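# Drying dishes in a small kitchen

By Rafia Dogar

In my kitchen on Orutthorpe Road there is very little counter space, so I had to learn how to dry dishes without a mess. You need one rack, one mug stand and 2 clean towels.

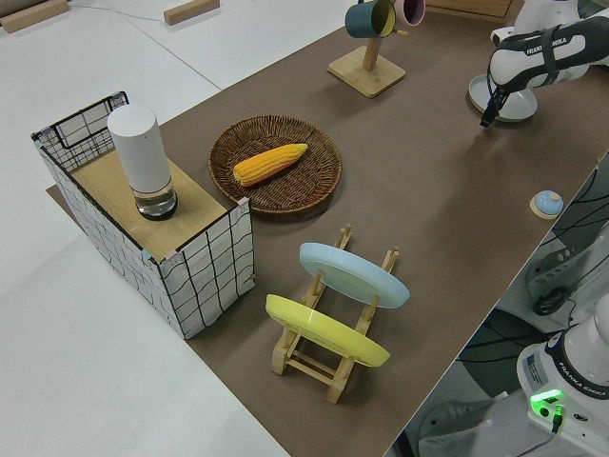
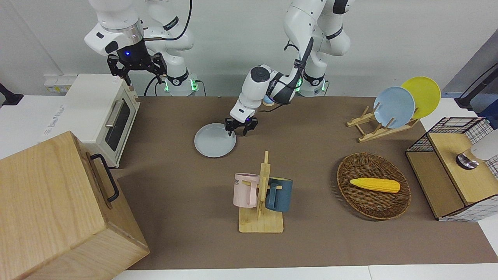 Start with the plates, while the rinse water is still hot. Shake each plate two times over the sink and put it on its edge, with a free place between it and the next one. A wooden rack with pegs, like the one in the first picture with the light blue plate and the yellow plate, holds them tilted so the water can run down. Leave them for 12 minutes.

Then the mugs:

1. Dry the inside with the first towel.
2. Hang each mug by the handle on the stand.
3. Wipe under the stand after 5 minutes.

Wood does not like to stay wet. Every January I rub my rack with Drallum oil and let it rest one night before I use it again.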